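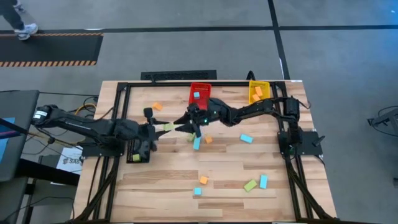
Two-arm sort cell, foam blocks, cyan in the red basket and orange in the yellow

Thread: Two-arm sort cell and what it did to the kitting roster

fbravo_cells
7 April 2023

Posting this in Workplace rather than Hardware because the hardware questions are mostly settled. Background for those outside Rivas: the kitting area feeds mixed foam inserts to the packing line. Sorting by color used to be a hand job, two people per shift at a bench, rotated every two hours. Since January part of that volume goes through the arms.

Current numbers. The cell averages 159 blocks an hour unattended. A trained person at the bench does 465. The cell runs through breaks and through the gap between second and third shift, so over a full day the difference is smaller than it looks, but it is still a difference.

What changed on the roster: one bench position per shift became a cell tender. The tender loads the table, swaps baskets, clears faults and signs the log. Pay grade did not change. I would like to hear how other sites graded that job.

hhao
Is the log the Telleck form or your own? We have the Telleck one at Prata and it has 17 fields per fault. Tenders here fill in four of them and put a dash in the rest.

fbravo_cells
Telleck form, trimmed. Time, arm, fault code, action taken. Free text optional.

pcampos_2
I work that bench. Some corrections.

The 465 figure was taken over one hour in the morning with single-layer trays. On afternoon trays it is lower and always has been. If that number goes into a grading discussion it should say which trays.

Second, "clears faults" covers a lot. Most stops are a block standing on end or two blocks touching. The tender opens the gate, lays the block flat, closes the gate, resets, waits for both arms to home. Under a minute when it goes well. The trouble is that you can't do anything else that takes attention in between. At the bench I could sort and talk. At the cell I stand and listen for the stop tone.

Third, both arms reaching for the same spot. It happens in the middle of the table where the two reaches overlap. They slow down and sort it out between them most of the time, but new tenders hit the stop when they see it, and then it goes in the log as an operator stop.

fbravo_cells
Fair on the trays. I will separate the two in the next report.

On operator stops: they are not counted against anybody. They are logged so we can see where the path planner leaves too little clearance.

pcampos_2
The sheet that gets printed on Fridays has initials next to them.

fbravo_cells
It does. I'll ask for that column to be removed.

elorente
Controls, Nalby site. Two technical points.

1. Overlap in the middle can be reduced by assigning pick zones by half and giving only one arm the right to the center strip. You lose a bit of throughput. We lost less than expected because the arms stopped waiting on each other. Handoff between grippers still works if the center owner is always the giver.

2. Upright blocks. We added a low nudge move before the pick. It tips the block flat if it is free on all sides. It does nothing useful when the block is against another one.

On grading, our tenders went up one step after the first quarter. The argument that worked was the gate. Anybody who opens a guarded gate and restarts a machine as a routine part of the job is doing a machine operator's work, whatever the title on the roster.

hhao
Disagree on point 1, at least for small blocks. We tried fixed zones at Prata and the side with the fewer blocks sat idle while the other worked through a pile. The load depends on how the tender spreads the tray, so the tender ends up getting blamed for balance. Dynamic assignment is messier to watch but it doesn't push the problem onto a person.

elorente
Depends on your spread. We tip from a chute, so it comes out fairly even. If the tray is emptied by hand then yes, I would leave it dynamic.

csepulveda
Carmela Sepúlveda, shift lead at Rivas, second shift. I have the roster side.

We trained six tenders. Four asked to stay on the cell and two asked to go back to the bench full time. The ones who stayed cite their wrists and shoulders. The two who went back both said the waiting. I don't think either group is wrong and I don't want to run the cell with people who dislike it, so the rotation is now voluntary.

The grade request went in with the gate argument (thank you, elorente). No answer yet.

One thing not mentioned so far: bench hours have dropped enough that new hires get less practice at hand sorting. When the cell was down for a belt of maintenance work we had 474 trays to do by hand and two of the people on the bench had never done a full shift of it. We now keep one bench day per week for everyone in the area, tenders included.

pcampos_2
The bench day is a good idea. It should be on the printed roster, though. At the moment it is a verbal arrangement and it gets dropped when packing is short.

csepulveda
Agreed. It goes on the next one.

hhao
Does the cell handle the pale green blocks yet? Ours puts them in with the lime ones about as often as it leaves them alone.

fbravo_cells
No. Both greens stay on the table and the tender takes them off by hand at the end of the tray. The threshold between them moves with the daylight. A fixed lamp is on order.

elorente
Get a hood with it. The lamp alone did nothing for us.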